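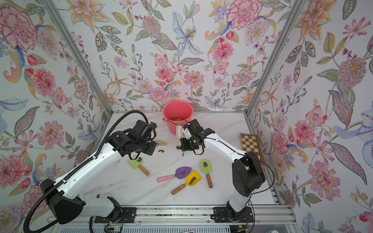 Hanging patterned wallpaper in a small room

Guidance for residents of Keltell Housing Trust properties

Residents may decorate the inside of their homes without written permission, provided that the work is done to a fair standard and can be removed at the end of the tenancy. Floral and other large-patterned papers are popular but take more planning than plain ones. This page sets out the method recommended by our repairs team for box rooms, cloakrooms and short hallways.

Before you buy

Measure the height of the room in three places and use the largest figure. Add 10 cm for trimming. Then look at the label for the pattern repeat, the distance from one point in the design to the next point where it appears again. Divide the wall height by the repeat, round up to a whole number and multiply by the repeat. The result is the length you will need for each drop.

A wall of 240 cm with a repeat of 60 cm uses four full repeats, and the trimming allowance takes you into a fifth. Each drop must therefore be cut at 300 cm, and a standard ten-metre roll will give three drops. With a plain paper the same roll would give four.

Check that all rolls carry the same batch number. Shades vary between batches and the difference shows most on pale backgrounds. Keep one label until the work is finished.

Preparing the walls

Remove old paper completely. Fill cracks and screw holes, leave the filler to harden and sand it level. New plaster must be dry throughout and should be sealed with a coat of thinned paste, known as size. Residents at Drodness Court should note that the outer walls there were replastered in July and must not be papered until the surveyor, Zakhar Maksymiv, has confirmed the moisture reading.

Turn off the electricity at the consumer unit before loosening any socket or switch plate. Do not paper over vents.

Setting out

Choose the wall that is seen first from the door. Hold a length of paper against it and decide where the largest flowers should fall. A full bloom cut in half at the ceiling line looks careless, so move the paper up or down until the break comes in the background or among leaves.

Mark a vertical line with a plumb line or spirit level. Do not rely on the corner of the room - very few corners are true.

Hanging the paper

1. Cut the first drop and write "top" on the back in pencil.
2. Paste the wall or the paper, as the label directs. If pasting the paper, fold it loosely and leave it to soak for the time stated. Give every drop the same time.
3. Place the first drop against the line and smooth it from the centre outwards with a brush.
4. Match the second drop at eye level first, then work up and down. Slide it into place with flat hands and do not pull.
5. Wipe paste from the face with a damp sponge before it dries.
6. Trim at the ceiling and skirting with a sharp blade, changing it often.

Corners

Never take a full width round an inside corner. Measure from the last edge to the corner at the top, middle and bottom, add 2 cm to the widest measurement and cut the drop lengthways. Hang the first piece so that the extra turns on to the next wall. Mark a new vertical line and hang the remaining piece to it, overlapping the turn. A small loss of pattern is to be expected.

Where to get help

Pasting tables and steps may be borrowed from the Sumampouw Road office on Thursday mornings. Please ask for Orysia Sirko and bring proof of address. Questions about plaster, damp or loose fittings should go to the repairs desk on extension 107.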